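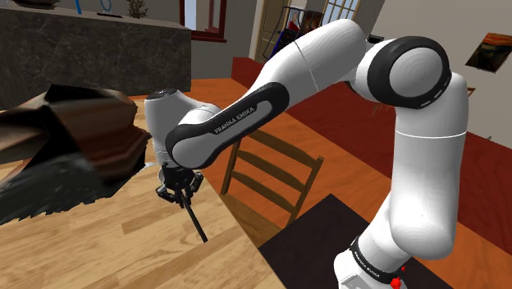
*Computer rendering: glossy white shells and black trim over a light wooden tabletop.*

## Ollia changes material defaults, drops old texture format

29 Mar 2018

Sikder has released a new version of Ollia, its rendering program for product and interior work. The update replaces the default surface model, changes how wood and other grained materials are stored, and ends support for the texture packages used by the oldest releases. Existing scenes will open, but many of them will look different until their materials are converted.

The main change is in how the program handles a clear layer over a colored base. Earlier versions treated a glossy surface as one material with a single roughness value. The new model keeps two values, one for the coating and one for the material beneath it. A varnished board can now have a sharp highlight on top and a soft, wide reflection from the wood below. The same controls apply to painted metal, glazed tile and molded plastic.

Sikder says the previous method lost energy at shallow viewing angles, so coated surfaces turned darker toward their edges. Users commonly corrected this by raising the base color or adding a weak light behind the object. Scenes that contain such corrections will now render too bright. The release notes recommend removing the extra light before adjusting any material.

### Conversion

A converter runs the first time an old scene is opened. It copies the original material into a locked slot, creates a new one with the two-layer settings, and writes a log file beside the scene. Nothing is overwritten until the scene is saved.

The converter handles solid colors, image textures and most blends. It doesn't handle materials with more than 22 nodes, which are left in the old form and marked in yellow in the material list. These still render through a compatibility path, at a cost in speed. The compatibility path will be removed in a later version. Sikder hasn't given a date.

Grained materials need more attention. In the past, Ollia stored grain direction as a rotation of the texture image. It is now stored as a separate direction map, so the highlight can stretch across the grain independently of the picture. Where an old scene used a rotated image on several parts of one object, the converter writes one map per part. Themba Zwane, who maintains the material code at Sikder, wrote in the release notes that users should check end grain and mitered corners by hand.

"The converter can read an angle," Zwane wrote. "It can't tell whether the angle was chosen for the grain or to hide a seam in the image. Both were common practice, and the two cases need different treatment."

### Trostus library

The update ships with a new edition of Trostus, the measured material library that Sikder licenses for use with the program. The library now holds 2000 materials, each captured under a fixed set of light directions and supplied with separate coating and base values. Woods make up the largest group, followed by textiles and coated metals. Stone has been left largely as it was.

Names in the library have changed. Entries were formerly labeled by trade name, which led to duplicates when the same finish was sold in more than one region. They are now labeled by substance, finish and sheen. Old names remain searchable, but they no longer appear in exported material lists. Studios that pass those lists to purchasing departments will need to update their templates.

The light woods have been measured again. According to the notes, the earlier set was captured with a lamp that was too warm, and pale boards came out yellow when used beside neutral white paint. The correction is small on its own and most noticeable where wood and white surfaces share the same exposure.

### Noise and memory

Render times are mixed. Scenes dominated by rough, uncoated surfaces run at the same speed as before. Coated surfaces take longer per sample but need fewer samples to clear. In Sikder's own interior test, total time fell by 20 percent. A test with many small coated objects and one large window showed no change.

Memory use has gone up. The direction maps are stored uncompressed during a render, and a large interior with grained floors and cabinets can need considerably more than it did. Sikder lists two remedies: reduce the map size in the project settings, or turn on tiled loading, which reads maps from disk as they are needed. Tiled loading isn't available when the scene file is on a network drive.

A known fault affects dark trim between two coated parts. If the gap is narrower than the ray offset, light can leak along the joint and leave a pale line. The workaround is to lower the offset for the affected objects. A fix is planned for the next maintenance release.

### Render services

Bidari, which runs a rental render service for Ollia users, said it will keep the previous version on its machines alongside the new one. Jobs are assigned by the version number in the scene file. A scene that has been opened and saved in the new release can't be sent back to the old one, and Bidari advises customers with work in progress to keep a copy.

The service will also reject scenes that still point to the discontinued texture packages. These packages, which carry the extension .otx, were replaced several versions ago but continued to load. The new release ignores them and substitutes a flat gray. A command-line tool for unpacking them into ordinary image files is included in the installer, under the utilities folder, and doesn't require a license.

The update is free to users with a current maintenance plan. Floating licenses must be reissued through the account page, and the old keys stop working 48 hours after the new ones are generated. The minimum operating system requirements are unchanged.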